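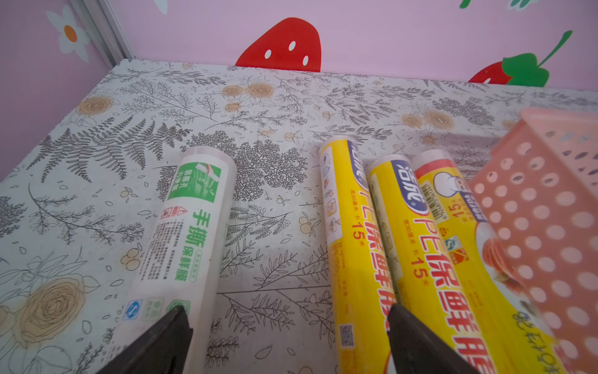

Wrist camera view, cling-wrap cell. One white tube, three yellow, pink basket on the right.

1/ Notes on a gripper fault we chased for most of July. Posting it in case anyone else runs parallel fingers on smooth cylinders packed close together.

2/ Task: pick cling-wrap tubes off the table, put them in the basket. The yellow ones lie side by side, so one finger has to go down between two neighbors.

3/ Symptom: on Thursday the arm reported a good grasp, lifted, and placed nothing. It then logged a success and moved on to the next pick. No alarm, no stop.

4/ Out of 2,000 logged picks, 143 were false successes. Every one had the finger position inside the "object held" window.

5/ First suspect was vision. The tabletop print is dense (ferns, roses, berries) and Feng-yi Sin expected bad segmentation. She replayed the detections – tube centers were fine.

6/ Second suspect was the Keltomen force reading. The zero had drifted by 7 counts after warm-up. Real, but too small to explain it. We fixed it anyway.

7/ Actual cause: one finger landed on top of the neighboring tube and stalled while closing. The controller saw a stall at a plausible width and called it a grasp.

8/ The safety part bothers me more. With a finger resting on a tube, the arm kept pushing down until the Z limit tripped. That limit was set to 100 N, a leftover from a Petersen fixture job. Far too high for a table people reach across.

9/ Changes so far: lower Z limit, contact during descent now aborts the pick, and width is checked again after the lift. If the fingers close any further, it counts as a drop.

10/ Åsmund Björklund also wants a nudge move to separate the tubes before picking. Not merged. It rolls the outer tube toward the basket and I don't trust it yet.

11/ The lift check adds a short pause to each cycle. Logs with the false successes tagged are in the Jestotora folder, same place as the last set.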